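Reading a Sunscreen Label: Notes on Expiration and Storage

Posted 2020-12-25 in Skin Care Basics

Readers of this blog write to me more often about sunscreen than about any other product, and most of the letters concern a bottle found at the back of a cabinet. The present entry sets out what a label can establish about the age of a sunscreen, what it cannot, and how the product should be kept between one summer and the next.

In the United States, sunscreen is regulated as an over-the-counter drug. A moisturizer or a lipstick without a sun protection claim is a cosmetic and is not generally required to carry an expiration date. Sunscreen is treated differently. It must carry a date unless the manufacturer has stability testing showing that the product will remain stable for at least three years. A bottle with no printed date should therefore be considered expired three years after purchase, and the purchaser is advised to write the month and year on the container on the day it is bought.

The date is often hard to find. On tubes it is usually pressed into the crimped end, without ink. On bottles it may be on the base or near the shoulder. A string of letters and digits standing alone is a lot code, which identifies the batch and should not be read as a date.
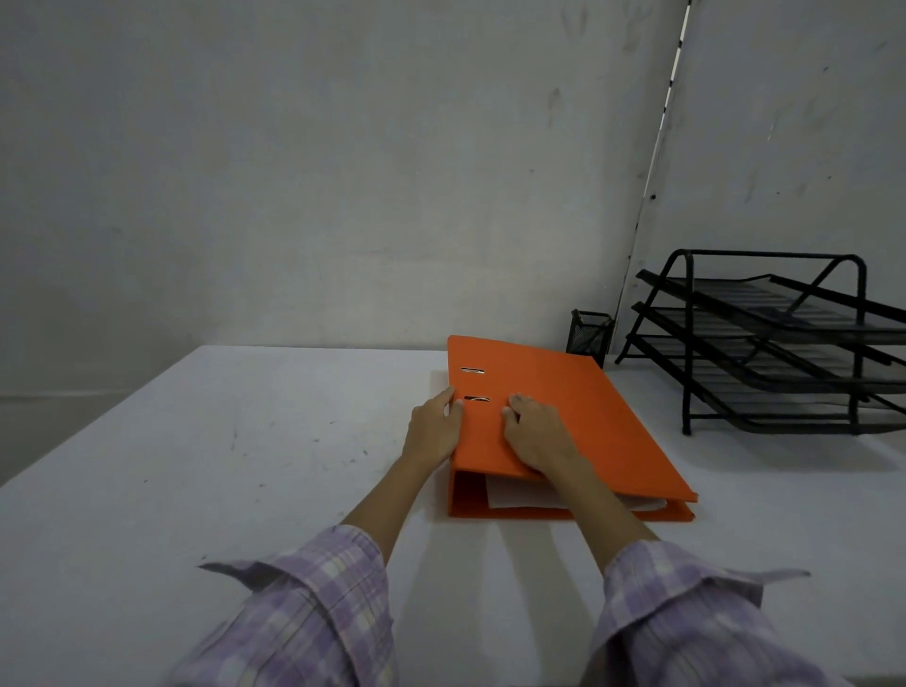
Nuno Amaral objects that the printed date is of little use to anyone who keeps a bottle in the car, and that a tube of Ullonus he bought in August had separated within weeks, well before its date. The objection is a fair one. An expiration date assumes that the product has been stored as directed, and the directions on a sunscreen label ordinarily include a warning to protect it from excessive heat and direct sun. A glove compartment does not meet that condition.

I reviewed my own supply this month. Of the 25 containers in the house, including travel sizes and samples, two had passed their dates and two more had no legible date at all. All four were discarded. The oldest was a Tustier lotion whose cap had cracked, and whose contents had turned thin and slightly yellow. A change in color, smell or texture is sufficient reason to dispose of a product, whatever date it bears.

Products bought abroad require some additional care. In many countries sunscreen is sold as a cosmetic, and the package may show an open jar symbol with a number followed by the letter M. The number gives the months of use after opening. My Figueiredo face cream is marked 12M, and I have written the opening date beside the symbol in permanent marker. Gert Oosthuizen prefers a small adhesive label, on the grounds that marker rubs off once the tube becomes oily. Either method is acceptable.

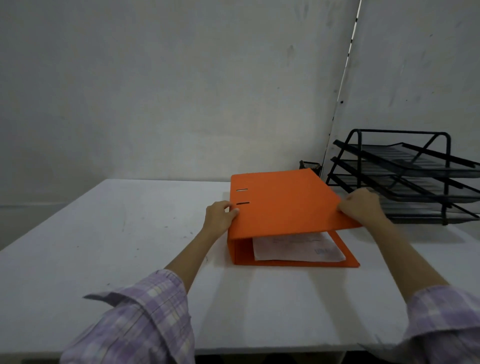

Can a half-used bottle be kept over the winter? It can, provided that the date has not passed, the cap closes fully and the bottle is kept in a cool, dark place. A linen closet is suitable. A bathroom shelf above a radiator is less so.

Readers should also consider whether a bottle ought to last that long. An adult generally needs one ounce to cover the exposed parts of the body, with a further application every two hours outdoors. An eight-ounce bottle of Urklow, used as directed, will not see one person through many days at the beach. Where much of it remains at the end of a season of regular outdoor use, too little has probably been applied.

Remaining questions on water resistance, and on what the 40-minute and 80-minute statements mean, will be taken up in the next entry. Comments on the present one remain open.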